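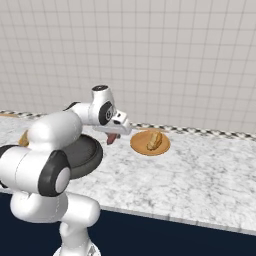 Build the Kitchen First

Jan 8, 2020

Most people who join our workshop to build a robot arm want to start with the arm. They come in with a parts list and a sketch of a shoulder joint, and by the end of the first evening they have spent money. I think this is the wrong order. If the arm is meant to do a job at home, the job should be built first, in simulation, with the boring objects in it, and the metal should wait.

I say this as someone who did it the wrong way. My first arm cost me 300 dollars and most of a winter. It had a decent elbow. It could lift a can of soup, put it down, and lift it again. When I clamped it to the kitchen counter and asked it to do anything a person does at a kitchen counter, it was useless. The base was too far from the back wall, the fingers opened too little to go around a roll, and the wrist couldn't turn flat enough to reach a plate without the forearm hitting whatever stood behind it. I could have learned all of that before buying a single motor.

The second project, which four of us at the Haltudley shop have been working on since May, is called Benico. So far it is entirely software. We have a counter, a tiled wall, plates, a dark pan, bread, and an arm with a plain two-finger gripper. The task is to handle the parts of a sandwich. We picked it over stacking blocks, which is what most home builders pick, and I would make the same choice again.

Blocks are made for grippers. They have flat sides, they are all one size, and they stay the shape they were when you picked them up. A program that stacks blocks tells you that your arm can stack blocks. Bread is lumpy and uneven, and it does not have an obvious place to hold it. A plate has a rim that gets in the way of the fingertips when you come in low. If you come in high, you are gripping the top third of something round. Every one of those problems exists in a real kitchen, and every one of them shows up in the simulator on the first day if you put the right things on the counter.

There are things the simulator gets wrong, and I don't want to skip over them. Our bread is a rigid shape with a picture of bread on it. It does not squash. Sliced meat in our setup hangs like a piece of board, and anyone who has made lunch knows it should fold. Friction is a number we typed into a file. We have tried 19 different values for it and I could defend perhaps two of them. If you tune a grasp until it works every time against a rigid roll, you have tuned it for rigid rolls.

Rianne Mertens, who did most of the contact settings, handles this by refusing to keep any grasp that only works at one friction value. It has to hold across the whole range or it gets thrown out. That rule cost us weeks. It also left us with a small set of motions I would trust on a bench, where before we had a large set I wouldn't.

We run each motion 1000 times overnight with the objects moved a little between runs, then look at the failures in the morning. The successes are dull. The failures are where you find out that the upper link passes in front of the pan and blocks the fixed camera just when you need it, or that the gripper body is fine but the fingers are too short for the bowl. We moved the base 6 times in the first month. In a real kitchen that would have meant six sets of screw holes.

A view from the hand helps more than I expected. We added one late, and I now think it should go in on the first day. From the fixed camera a grasp can look perfect while one finger is nowhere near the food. From the hand you see both fingertips and what lies between them, and you stop fooling yourself.
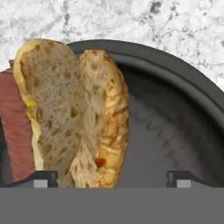
Hugo Prieto read a draft of this and told me I was making a case for never building anything. He said a simulated kitchen is comfortable, that you can stay in it for years, and that a bad arm on a real counter teaches you about cable snags, warm motors and sagging joints, none of which we have bothered to model. He would sooner see a beginner ruin a loaf of bread a week with a cheap arm than watch a screen.

He has a point about the cables. We haven't modeled any, and I expect them to cause us trouble. I also agree that a project with no end date in the simulator tends to stay there. We have set ourselves a limit: the motors get ordered this spring, whatever state the software is in.

But I don't accept that the cheap arm is the better teacher at the start. It teaches you about itself. You learn that this servo buzzes and that bracket bends, and you spend your evenings fixing them, and the counter and the bread and the plate never come into it. My soup can arm taught me a great deal about brackets. It is on a shelf in the workshop now, and Kamonchanok Tanasarn has asked if she can have the elbow.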